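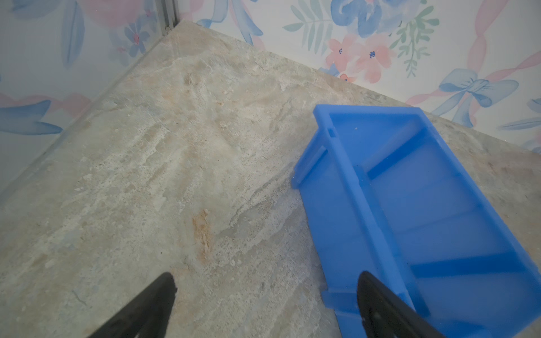

Wrist camera view: the blue tray on the stone worktop, gripper open.

I have had the Gronico arm on my kitchen worktop for 44 days now, which is long enough to say something useful about it. A few people asked after my first short note, and most of the questions were the same ones: is it worth the money, is the camera any good, and can you put it together without an engineering background. I will try to get through those in order, with some complaints along the way.

For anyone who missed the earlier note, the Gronico is a tabletop arm that comes as a kit. You get the arm in sections, a base with a clamp, a two-finger gripper, a small camera that fixes at the wrist, a power supply and a lead for the computer. The software is called Hono and you download it from their site. I bought mine through Kerekes, who seem to be the only shop that keeps the spare parts in stock. I paid full price and have no arrangement with either of them.

Putting it together

The box says an afternoon. It took me 2 evenings and part of a Sunday morning. None of it is difficult, but the printed booklet was written for an older version of the elbow joint and the drawings do not match the parts. There is a corrected version on the download page. Get that one and put the printed one in the recycling.

The screws come in small bags with letters on. Do not empty them all into one dish as I did. Bags C and D look identical until you find that one lot is slightly longer, and by then you have a long screw in a short hole and the cover will not sit flat.

The clamp that holds the base is good. It has a rubber pad and opened wide enough for my worktop with room to spare. I tightened it by hand only and it has not shifted.

You will need a small cross-head screwdriver and a hex key. The hex key is in the box. The screwdriver is not.

Setting up the software

Hono installed without trouble on my old laptop. The first time you open it you are asked to move every joint to its end stops by hand, and then it saves those positions. If you rush this you pay for it later, as the arm will think it is somewhere it is not. I had to do it twice. The second time I moved each joint slowly and waited for the tone before going on to the next, and it has been fine ever since.

The main screen has the camera view on the left and a list of saved moves on the right. To teach it something you press Record, guide the arm through the job, and press Stop. You can then play the move back as it is, or open it up and change the individual points. I expected to use the editor a lot but mostly I record again from scratch, as it is quicker.

There is a limit of 3000 points in one recording. That sounds like plenty, but the default setting saves points very close together, and one of my early recordings came to 2763 when all I had done was move to a tray and back while thinking about what to do next. Turn the spacing up in the settings. The playback looks the same and the file is much easier to work with.

What I have been doing with it

My aim was modest. I make small clay beads and buttons, and sorting and moving them between trays is the dull part. I wanted to know if an arm at this price could do any of that while I got on with something else.

The trays matter more than I thought they would. I started with shallow china dishes, and the gripper kept nudging them along the worktop. I now use a blue plastic tray with raised ribs across the floor, and I am much happier with that. The ribs split it into compartments, so I can record one move per compartment and know where things ought to land. The thick rim gives the fingers something solid to close on, and there is a ledge at one end as well. For moving the tray itself I use the ledge.

The light passes through the plastic a little, so the edges look paler on the camera in some places than in others. I mention it because Hono has a feature that finds objects by colour. With this tray it does well in the middle of the day and less well in the evening under the kitchen lights. I ended up saving a daytime setting and an evening one and switching between them.

I was also unsure how it would cope with the worktop. The stone has a lot of cloudy veining and some rusty orange patches, and small terracotta beads against that sort of background are hard enough for me to see. As I expected, it does badly with those. White and dark green beads are better. If you have a plain worktop you will have an easier time, and if you do not, a sheet of plain card under the work makes a big difference. The floral wallpaper behind has not caused any trouble. You can draw a box on the camera view and tell Hono to ignore everything outside it, and I did that on the first day.

The gripper

The fingers are black, taper towards the tip and are long enough to reach down inside a tray without the body of the gripper hitting the rim. For anything the size of a walnut or larger they are very good. For buttons lying flat they are poor. The tips slide over the top, or they catch one side and the button flips away. Kerekes sell a pair of soft tips made by Plustby that push on over the ends. I bought them in the third week and they do help, although they need to come off for heavier things, and mine have already started to wear on one side.

Grip strength is set by a slider with no numbers on it. I would like numbers. I have put a strip of masking tape under my laptop screen with pencil marks for the settings I use most, which is a silly thing to have to do with a product like this.

The camera

I was ready to be disappointed by the camera and I am not. The picture is clear enough to show small crumbs on the worktop, and the view down between the fingers is the right one to have. When I am guiding the arm I look at the laptop more than at the arm itself.

There are two things to know. The first is that the fingers are always in view at the bottom, and with the right one over the tray it hides part of the compartment you are aiming for. You get used to it, and tilting the wrist a little before you go down helps. The second is the lead, which runs along the outside of the arm and can snag on the elbow if you turn the base a long way round. The kit has clips for it. Use all of them and leave some slack at each joint.

Noise and safety

It makes a thin whine when it moves and a fainter one when it is holding still. I can have the radio on over it. I would not want it going in the room where someone was sleeping.

It is not strong enough to hurt an adult, but it could give small fingers a nasty pinch. There is a stop button on the base which cuts the power to the joints. Be aware that the arm drops when you press it. Mine has come down on the worktop more than once, with no harm done, but I now keep a folded tea towel under the elbow when I am trying out a new move.

Help when it goes wrong

In the fourth week the wrist stopped turning. I wrote to Gronico on the Friday and had an answer from Veronika Oláh on the Monday, asking for a short video and the log file. She saw that a plug had worked loose inside the wrist cover, and sent me a page showing where to find it. It took me ten minutes. I was pleased with that. I was less pleased that the same page is not on their website, as two other owners on the forum have had the same fault.

She also told me that an update to Hono is planned for May, which should bring numbers to the grip slider and a way to copy a move from one compartment to the next. If the second one works it will save me more time than anything else on this list.

Would I buy it again

Yes, for the trays and the larger pieces. It moves finished work from one place to another reliably enough that I can turn my back on it, and that was most of what I wanted. For sorting small flat things I still do it by hand, and I would not buy it for that alone.

If you do order one, add the soft tips to the same order and save yourself the second lot of postage. A spare wrist lead is also worth having. The clamp pads are sold in pairs and you only need one, so if anyone nearby wants my other one, leave a comment and I will put it in the post.

Posted March 29, 2021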